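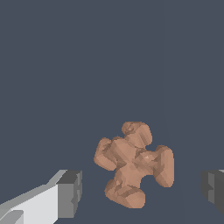
Jerkstead museum to reopen its ceramics gallery in March

The Jerkstead Museum has confirmed that its ceramics gallery will reopen to visitors in March, following the completion of repairs to the roof and a full review of the collection housed there.

The gallery holds more than 1,000 pieces, most of them domestic wares made in the district. During the closure every item was checked against the museum's register and repacked. A new display of 200 pieces has been selected for the reopening, and the remainder will be available to researchers by appointment.

The work was overseen by Roxana Sotelo, Head of Collections, with the conservator Walter Villca. The new cases were supplied by Echeverri under a contract awarded last year.

"Much of this material has been in store for a long time, and the records had fallen behind," Ms Sotelo said. "Visitors will find fuller labels, better lighting and a good deal more about the people who worked at the kilns."

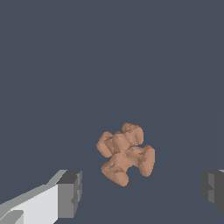 A computer-rendered form with four rounded lobes.

Admission to the gallery will remain free. A programme of evening talks will begin in April, opening with a lecture by Hernán Villanueva on salt glazing and the local clay trade. Places are limited to 20 for each talk and should be reserved at the front desk. Doors will open at 6.30pm.

School visits will resume after the Easter holiday. Teachers who had bookings before the closure have been contacted and offered new dates. The education room has been redecorated and the handling collection, which was kept at the Jilura Street annexe while the roof was under repair, has been returned to the main building.
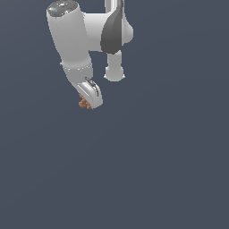 White robotic arm against a dark grey background, computer rendering.

The museum has also announced the appointment of Fares Rawashdeh as Assistant Curator. Mr Rawashdeh will take up the post in February and will be responsible for loans and for the study room.

The café and the ground floor galleries remain open as usual. The side entrance will stay closed until the scaffolding has been removed, and visitors who require step-free access are asked to use the ramp on the north side of the building.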